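Notes on washing felt and other pressed wool, for those who asked after Wednesday's post. 1/7

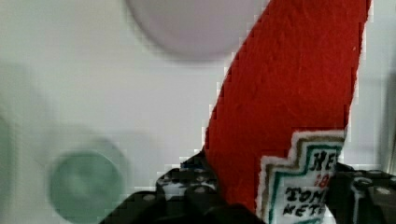 2/7 Felt shrinks when three things meet: heat, water and movement. Remove movement and you can get away with a fair bit of the other two. Most damage I see is from the spin cycle.

3/7 Test dye first. Damp white cotton, press for 40 seconds on a hidden seam. Reds and navies are the usual offenders. Any colour on the cotton means cold water only, and no soaking.

4/7 Check the fibre. Plenty of craft felt is acrylic or polyester. It won't shrink much but it pills, and a hot iron will glaze it for good. Pull one fibre and burn it over a sink: wool smells of hair and goes to ash, synthetics melt to a hard bead.

5/7 Embroidery thread often bleeds before the felt does. Suha Jaber tests each thread colour separately. Slow, but I've started doing the same.

6/7 Drying: roll in a towel, press, unroll, reshape, leave flat. Stuffed items take 2 days in my back room in October, longer if the filling is wadding. Don't use a radiator.

7/7 Pilling: a cheap battery shaver, light pressure, one direction. Najwa Twal prefers a fabric comb. On thin felt she's probably right, the shaver went through a corner of mine last year.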